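Demonstrators wanted – hand-held gripper work, December start

Flirau is looking for people to show robots how to do small household jobs. You don't program anything. You hold a gripper in each hand, do the task, put it back how it was, do it again. Our Josemden site needs 23 people for the cloth set, which is folding, flattening, picking up from a board or table. Target is over 2000 good demos before we move on to the Hernov kitchen set.

What you'd be doing
Shifts are 80 minutes with a break in the middle. Most people wear the backpack and headgear the whole time, so tell us if you have neck or back trouble – we have seated remote-control slots too, just fewer of them. Slow and smooth beats fast. If you drop the cloth keep going, we sort out the bad ones later. Trainig is on the first shift and it's paid the same as the rest.

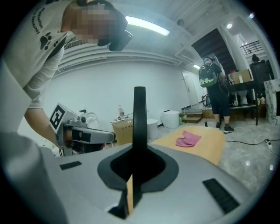
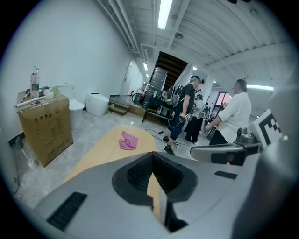 Cloth task at Josemden, both views from a hand-held gripper. Pink cloth, other people working in the same room.

Who we want
18 or older. Steady hands, either one dominant. OK standing for most of a shift. No robotics background needed, though if you've done teleop before say so and say which system. Sneakers or other closed shoes please, there are cables on the floor. Short sleeves or sleeves that roll up. No rings or loose bracelets during takes.

Pay
$300 per block of four shifts, paid at the end of the block. Miss a shift and we'll try to move it – once.

Also good to know
Faces are blurred before any footage goes into training. You sign a consent form on day one, read it first. Evening slots start at 6 pm and go quick. The Ansari group may use the same recordings, that is in the form as well.

To apply
Send name, height (for the backpack straps), which hand you write with and what hours you can do. Two or three lines is plenty, no resume. Put CLOTH in the subjet line or it ends up in the wrong pile. We answer everyone, usually within a few days.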